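Mugs with a chalky residue after the dishwasher, hard water?

Asked 2019-08-25 in Kitchen & Cleaning
2604 views

We moved to Satti in June and every dark mug we own now comes out of the dishwasher with a white film on it. It wipes off with a damp finger but comes back when the mug dries. Glasses have it too but it is worse on anything dark. The machine is a Savari, came with the house, no manual. I use tablets and the normal cycle. Rinse aid light is off. At the old place we never had this. Is it the water or the machine, and do I need to buy a softener?

3 answers

Answer 1 (accepted)
29 votes

It's the water. Most of Satti is on the Urkura supply and it is hard. Before you spend money on a softener try these in order.

Look for a salt compartment in the bottom of the machine, under the lower rack. It has a screw cap. If there is one, it is probably empty. Fill it with dishwasher salt, not table salt, and run a rinse straight away so spilled salt doesn't sit on the steel.

Turn the rinse aid setting up by one. The light only tells you whether the tank is full. It says nothing about the dose.

Clean the filter, then run the machine empty on the hottest cycle with a cup of white vinegar standing in the top rack. Don't do this every week, it's hard on the seals.

For the mugs you already have, soak them in one part vinegar to four parts water for 20 minutes and rinse. If the film doesn't come off with vinegar it isn't lime, it's etching, and that is permanent.

Answer 2
4 votes

Had the same with a Savari. Mine has no salt compartment, so check first. I switched to Omport powder and a longer wash at 60 C and it got better, maybe not perfect. Also I stopped using the dry cycle. I open the door when it finishes and hang the mugs on a mug tree so the water runs out of them.
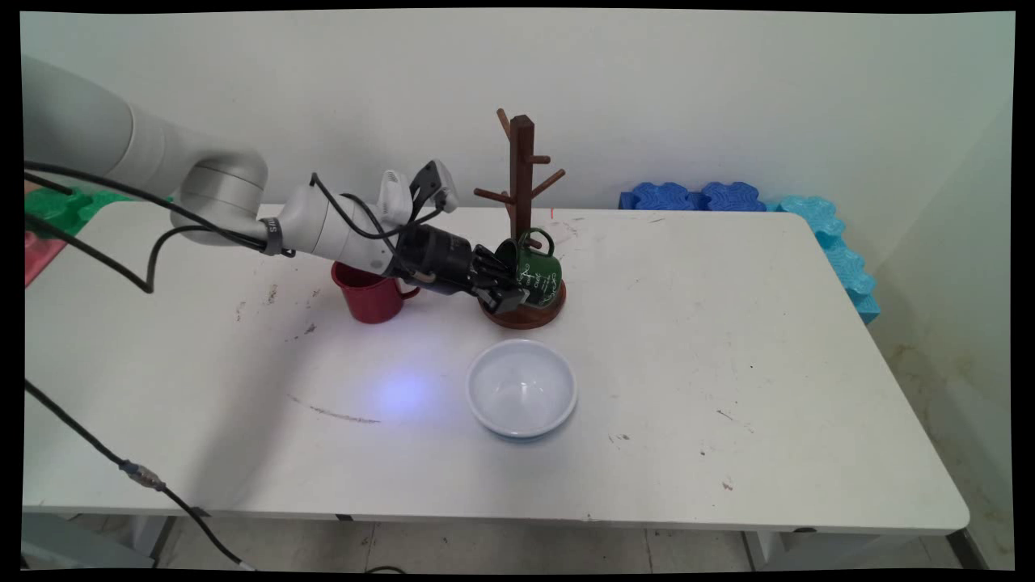

Answer 3
0 votes

just wash them by hand, takes 2 min

Comments on this page

The cap was there and the compartment was bone dry. Filled it, took 53 on the test strip before and haven't tested again. Mugs look fine after three washes. Thanks.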